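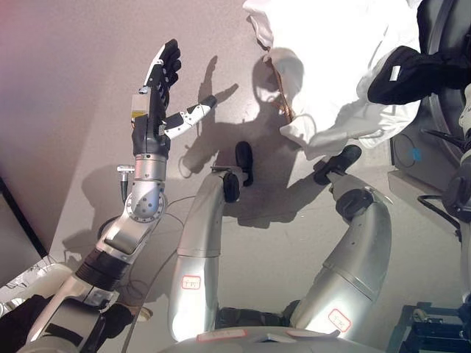 What does a rain delay do to the player who was serving well when play stopped? She tends to lose a little of her first serve in the opening two games after the restart, and most of it comes back by the third.

4.2 Serving after a restart

We were delighted by how clearly this showed up, given how messy rain-hit tennis is to study. Our match logs come from three outdoor hard-court events, at Ekevby, Atinga and Mivell, all played in July. Together they gave us 74 interrupted matches. We left out 8 of these where play stopped during the warm-up, and one more group of breaks shorter than 23 minutes is treated on its own in Section 4.4, as the players in those matches mostly stayed on court under umbrellas.

Atinga was the wettest of the three by a long way — on the Thursday, the night session did not begin until the day matches had been moved to the outer courts — and it supplies more than half of the long breaks. That worried us at first! A single fast court could easily drive the whole result. We ran the numbers again without Atinga, and the drop in first serves was smaller but still pointed the same way in both of the other draws.

The return side is where things get really interesting. Returners stood closer to the baseline after a long break than before it, and they kept doing so even once the server had found her rhythm again. We do not yet know why. Heavier balls are one good guess, and new balls were not always handed out at the restart (Ekevby changed them every time, Mivell left it to the chair umpire).

Each match was coded point by point with the Pesatum charting sheet, which marks serve direction, return depth and how the point ended. Figure 1 accompanies this section. Two coders worked on each match separately, and where they disagreed on return depth we kept the deeper call. A sample of 2000 points was then coded a third time, with the score hidden, before we moved on to the tiebreaks.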